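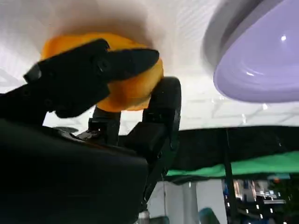

Start with the wiping, was the advice from the year above, because everyone leaves the cleaning project until last and then has a week to write it up. So I did start with the wiping, back in February, and I'm very glad I listened!

Home | Modules | Student Projects | Reports | Contact

Reading time: 3 minutes

Cleaning pale surfaces in a shared flat: my project report

My question was a small one. Which everyday way of wiping gets marks off a white surface with the least faff? I live in a student block called Mirncombe, where nearly everything is white (walls, shelves, cupboard doors, the lot), and it all shows every fingerprint and every splash of tea.

What I did

I made up test patches on white board and marked them with three things: tea, pencil and cooking oil. There were 93 patches in the end. I'd planned on 100, but I ran out of board and the shop had stopped selling that size. I let the marks dry overnight and wiped them the next evening, always after seven when the kitchen was quiet.

I tried a soft sponge, a folded cotton cloth and kitchen roll, each with plain warm water and then with a drop of washing-up liquid. I counted strokes until I couldn't see the mark any more, and gave up on a patch if I got past 46. My arm was usually ready to give up well before that.

What I found

The sponge with washing-up liquid was best on oil by a long way. Tea was easier than I expected and came off with nearly anything, though kitchen roll went to bits halfway through and left fluff behind. Pencil was the awkward one – the cloth smeared it into a grey cloud, and I had to go over those patches again with a clean side.

Wiping overhead was a separate little test, on the underside of a shelf. Water ran down my sleeve every single time until I started squeezing the sponge out properly first. Pressing harder didn't help much either. Short strokes with a barely damp sponge did more, and my jumper stayed dry.

What went wrong

I didn't measure how hard I was pressing, so the stroke counts are only fair up to a point. I also used up the first bottle of washing-up liquid and swapped to a different one for the last batch of oil patches. My tutor spotted that straight away – fair enough.

If I did it again I'd stick to one bottle, buy twice as much board and add ketchup, which is what our cupboard doors mostly have on them.

Modules | Student Projects | Back to top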